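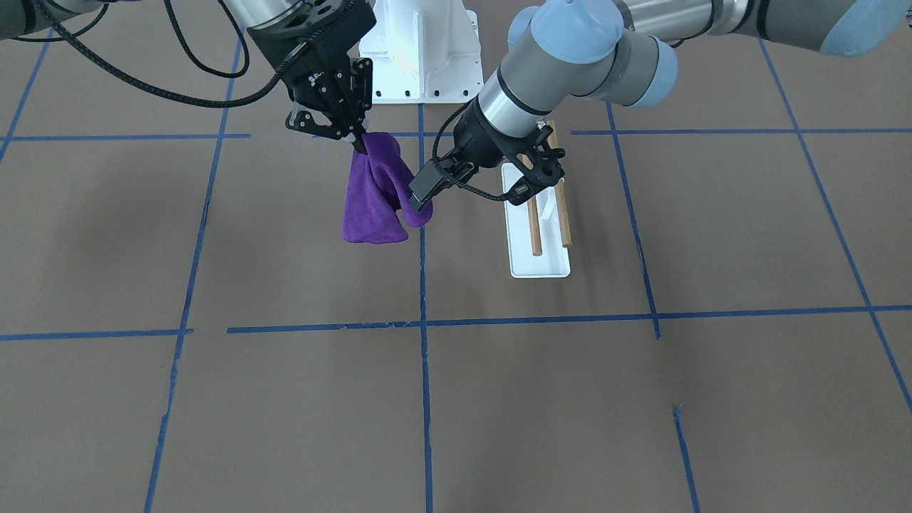
Figure 4.1 A purple cloth held at the top falls in soft folds and flares at its lower edge.

Chapter 4
Drape, Stiffness, and Shear in Textile Fabrics

4.1 Introduction

A fabric bends under its own weight. Paper and thin plastic film do so as well, but a sheet of film curves in one direction at a time, and a fabric can curve in two directions at the same place. This ability to form double curvature is called drape. It governs the way a skirt hangs, the fit of a seat cover, and the ease with which a cleaning cloth follows an uneven surface.

Chapter 3 treated the fabric as a flat sheet loaded in its own plane. The present chapter removes that limit. Two properties are added to the tensile properties already defined: bending rigidity, which resists folding, and shear rigidity, which resists a change in the angle between warp and weft. Weight per unit area is the third quantity needed. Thickness enters mostly through its effect on bending.

After completing this chapter, the student should be able to:

Define bending length and bending rigidity, and convert one to the other.
Calculate a drape coefficient from the area of a shadow.
Explain why a pile fabric and a plain-woven fabric of equal weight may drape differently.
State the main sources of error in cantilever tests.

4.2 Terms and Symbols

Bending length, c, is a measure of the interaction between fabric weight and fabric stiffness. It is given in centimeters. A fabric with a large bending length is stiff in relation to its weight and will stand away from a support before it falls.

Bending rigidity, G, is found from the product of the weight per unit area and the cube of the bending length. The cube matters in practice. A small error in reading the overhang becomes a much larger error in G, and results taken by different operators should be compared in terms of c first.

The drape coefficient, F, is expressed as a percentage. A value of 100 would describe a disk of material that does not bend at all. Limp fabrics give low values. Two fabrics with the same coefficient may still form a different number of folds, so the fold count is reported next to it.

4.3 The Hanging Fold

The simplest case is a cloth held at one point. Near the support the material is gathered and the folds are tight. Farther down, the folds open and their radius increases. The shape depends on where the cloth is gripped, on the direction of the yarns, and on any creases left from storage. For this reason the hanging fold is useful for teaching but poor for measurement - two trials on one specimen seldom agree.

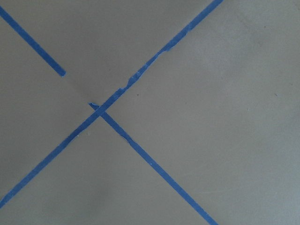

A better method supports the specimen over a known area and lets the remainder fall freely. In the Vorkerley procedure, used in the problems for this chapter, a circular specimen is placed on a smaller disk and left for 4 minutes before the shadow is traced. Vasić and Son recommend 7 specimens per fabric, with each one tested face up and then face down. The difference between faces is often larger for pile fabrics, and both values are kept.

Specimens are cut away from the selvage and conditioned without folding. A sample which arrives folded is laid flat overnight. Pressing is not allowed, as heat and moisture can change the stiffness of the finish.

Section 4.4 derives the cantilever equation. Readers who need only the test method may go directly to Section 4.6 and Table 4.13.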